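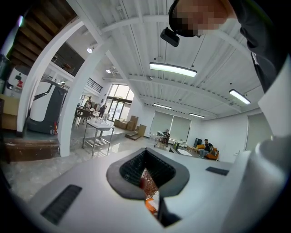
White upper surface, with the V-shaped opening and its dark gray rim.

Section 2: Setting up a season in Trarnby Club Manager

Use this section to create your club, add a manager and register players before the first league match. Only an account with the Secretary role can complete these steps.

2.1 Create the club record

1. Sign in and open Clubs > New Club.
2. Type the club name as it appears on the league entry form. The Juvisent feed matches clubs by name and will reject a different spelling.
3. Choose the division from the list.
4. Enter the home ground and select Save.

Note: Reserve and youth teams go under the same club record. Do not create a second club for them.

2.2 Appoint a manager

1. Open Staff > Manager and select Appoint.
2. Enter the start date and contract end date.
3. If the outgoing manager is still listed, select End Spell first. Past results stay with the person who was in charge on the day.
4. For a temporary appointment, check Caretaker. The contract end date can then be left blank.

Caution: Delete Person removes the manager from every match report. Use End Spell when someone leaves the club.

2.3 Register players

1. Open Squad > Import and select your player file.
2. Check the preview. Rows in red have a missing birth date or a duplicate registration number.
3. Correct the red rows and select Import again.
4. Assign shirt numbers and select Publish Squad.

A squad can hold up to 40 players. Loan players count toward the total at the club where they are playing.

If error 502 appears, the league server did not respond. Wait two minutes and select Retry. The rows you corrected are kept.

2.4 Transfer window

Registrations close on 18th March. After that date the Import button is gray, and new players can be added only by the league office. Send requests to Ingrid Yazzie, Registrations, with the signed form attached.

Free agents follow the same deadline. Goalkeepers signed as emergency cover do not; see Section 5.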